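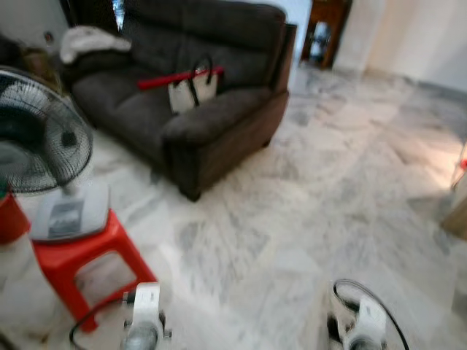 The Ferry Money

Bok-nam Kwon had been the night clerk at the Helley ferry office for eight years when the island line closed. The letter came from Gronodico, which had bought the boats the winter before. It said the last sailing to Giduvberg would be on 6th June and that staff should turn in their keys by noon the following day.

She read it standing up, then put it under the stapler and sold a ticket to a man with a bicycle.

Her sister called that evening and asked what she would do.

"Finish the month," Bok-nam said.

"There isn't a month. There's a week."

"Then finish the week."

Most of the work was phone calls. People wanted to know if their return tickets were still good. They were, up to the last boat, and after that they could mail them in. A woman asked how she was supposed to see her mother. Bok-nam gave her the number for the bus that went up the coast and over the bridge, a trip of four hours when the road was clear. The woman said she knew about the bus.

There was a metal box in the bottom drawer of the desk. It had been there before Bok-nam, and before the clerk who trained her, an old man called Mahasneh who ate sunflower seeds and kept the radio on low. When someone came in at night without the fare, he would take it out of the box and write a line in a green notebook. Most of them paid it back. Some put in extra. He had shown her this on her second shift, along with the fuse panel and the trick to the bathroom door.

"Does the company know?" she had asked.

"Which company?" he said. There had been three by then.

She had kept the notebook going. A boy whose father was in the hospital. A bride, going the wrong way, who wouldn't take off her coat. The same fisherman every spring, who always paid in coins and always by July.

On the night before the last sailing she counted the box. It held some 1,000 dollars, more than she had expected. She counted it again and got the same number. Then she went through the notebook to see who was still owed or owing, but that was no help. Mahasneh had only written first names.

She thought about leaving it in the drawer. Someone from Gronodico would come and find it, and it would go wherever the desk went.

At 10 the phone rang. It was the woman with the mother.

"I can't do that bus every week," she said. "I looked it up. It's 30 dollars each way."

"What's your mother's name?" Bok-nam said.

"Why?"

"I have to write something down."

The woman told her. Bok-nam wrote it on a clean line, and next to it she wrote the word bus. She asked for an address and put that down too, which Mahasneh had never done.

"Is this from the company?" the woman said.

"No."

"Do I pay it back?"

"If you can. You'd have to bring it to my house, though. I won't be here."

She gave her own address, spelling the street. Outside, the boat was coming in with its deck lights on, and two people were already waiting at the gate with their bags. Bok-nam said good night, put the box and the notebook in her lunch sack, and went out to unlock it.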